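Cuaderno de taller - Folteo, pieza de danza con datos de marea
Agosto, entrada de las 16:40
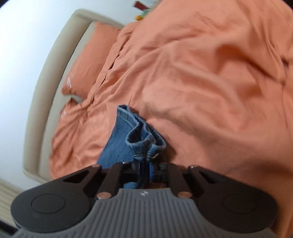

Sigo con la sincronía entre el audio y la proyección. Ayer quedó pendiente el desfase en la segunda sección, cuando los bailarines pasan de la diagonal al suelo. La pista de Xu (versión con los graves recortados) entra bien, pero la proyección llega tarde al cambio. Medido en el servidor: 436 ms entre la marca y el primer fotograma del bloque nuevo. En sala se nota mucho, sobre todo desde las filas altas.

Primera hipótesis: la lectura del fichero de mareas. Son 1.738 registros y el parche los recorría enteros en cada cambio de bloque. He pasado la tabla a memoria al arrancar y he dejado solo el índice activo. El desfase baja, pero no desaparece. Falta anotar el valor con la máquina en frío, las pruebas de hoy son todas con el equipo encendido desde la mañana.

Segunda hipótesis, de Orestis Manolakis: el fundido. Está definido en 1.000 ms con curva lineal y la mitad inicial casi no se lee sobre el linóleo negro. Según él, parte de lo que llamamos retraso es eso. Probado con curva exponencial y la misma duración: el cambio se percibe antes. Dejo la exponencial en el bloque 2 y la lineal en los demás hasta que lo vea Myrto.

Coreografía. Myrto Makris quiere conservar la pausa antes de la bajada al suelo, cinco tiempos completos sin música. Eso obliga a que la marca la dé alguien desde cabina, no el reloj. He montado un disparo manual en la tecla 5 con bloqueo de dos segundos para evitar la doble pulsación. Funciona en vacío. Con intérpretes no se ha probado.

Mapa de datos a movimiento, estado actual:
- altura de marea: densidad de líneas en el suelo
- pendiente: velocidad de desplazamiento de la trama
- pleamar: disparo de la campana grave
- bajamar: sin asignar (Myrto propone silencio, Orestis propone luz lateral)

La pendiente da saltos feos en los cambios de signo. Suavizado con media móvil de cinco muestras. Con más se pierde el dibujo y la trama parece un salvapantallas.

Luz. La lateral izquierda contamina la proyección a partir del 40 %. Para la reposición en Bosten habrá que bajarla o cerrar viseras. En Takus el proyector cuelga más bajo y el ángulo cambia, así que los ajustes de aquí no sirven allí. Pedir plano de varas a los dos teatros.

Nota sobre nombres de fichero: hay dos "bloque2_final" en el servidor y cargan cosas distintas. He renombrado el bueno a bloque2_c y he movido el otro a la carpeta de descartes. Orestis, si abres la sesión desde tu portátil, revisa la ruta.

Pendiente:
- repetir la medida del desfase en frío
- pase completo con disparo manual
- decidir bajamar
- copia de la sesión en el disco externo
- preguntar a Xu si puede entregar la campana en pista separada

18:10. Segundo pase del bloque 2 solo con sonido y proyección. Sin errores en el registro. El fundido exponencial se queda.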